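The Slow Pot That Feeds Prudden

By four in the afternoon, the smell of toasted cumin has reached the far end of the street, and Aled Meredith is lifting the lid on his chickpea stew for the first time all day. He cooks it for eight hours in a clay pot, and I would happily eat it for eight more.
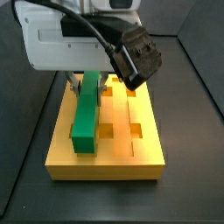 Meredith opened Jeron, his little lunch counter, with one stew and a stack of flatbreads. The stew is still the thing to order! It starts with onions, cooked so far down that they turn to jam, and then come garlic, dried lime and a big spoonful of tomato paste fried until it goes brick red.
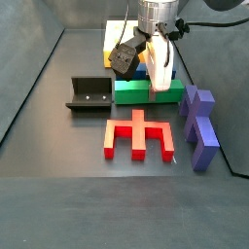
The chickpeas are soaked overnight and never salted until the last hour. "People rush the salt," he told me, stirring. "Then they wonder why the skins are tough." He uses 400 grams of dried ones for a family pot, with five cloves of garlic (I use more at home, and he knows it).

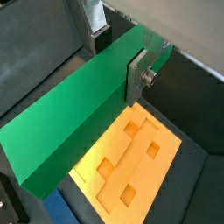 What I love most is the topping, a rough green relish of parsley, mint and pickled chili that he spoons on cold, right before the bowl leaves the counter. It wakes up everything underneath.
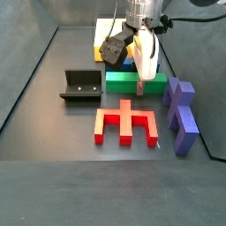

Making It at Home

A heavy lidded pot in a low oven works fine. Keep the chickpeas just covered with water, and save a bowl for tomorrow, when it tastes even better.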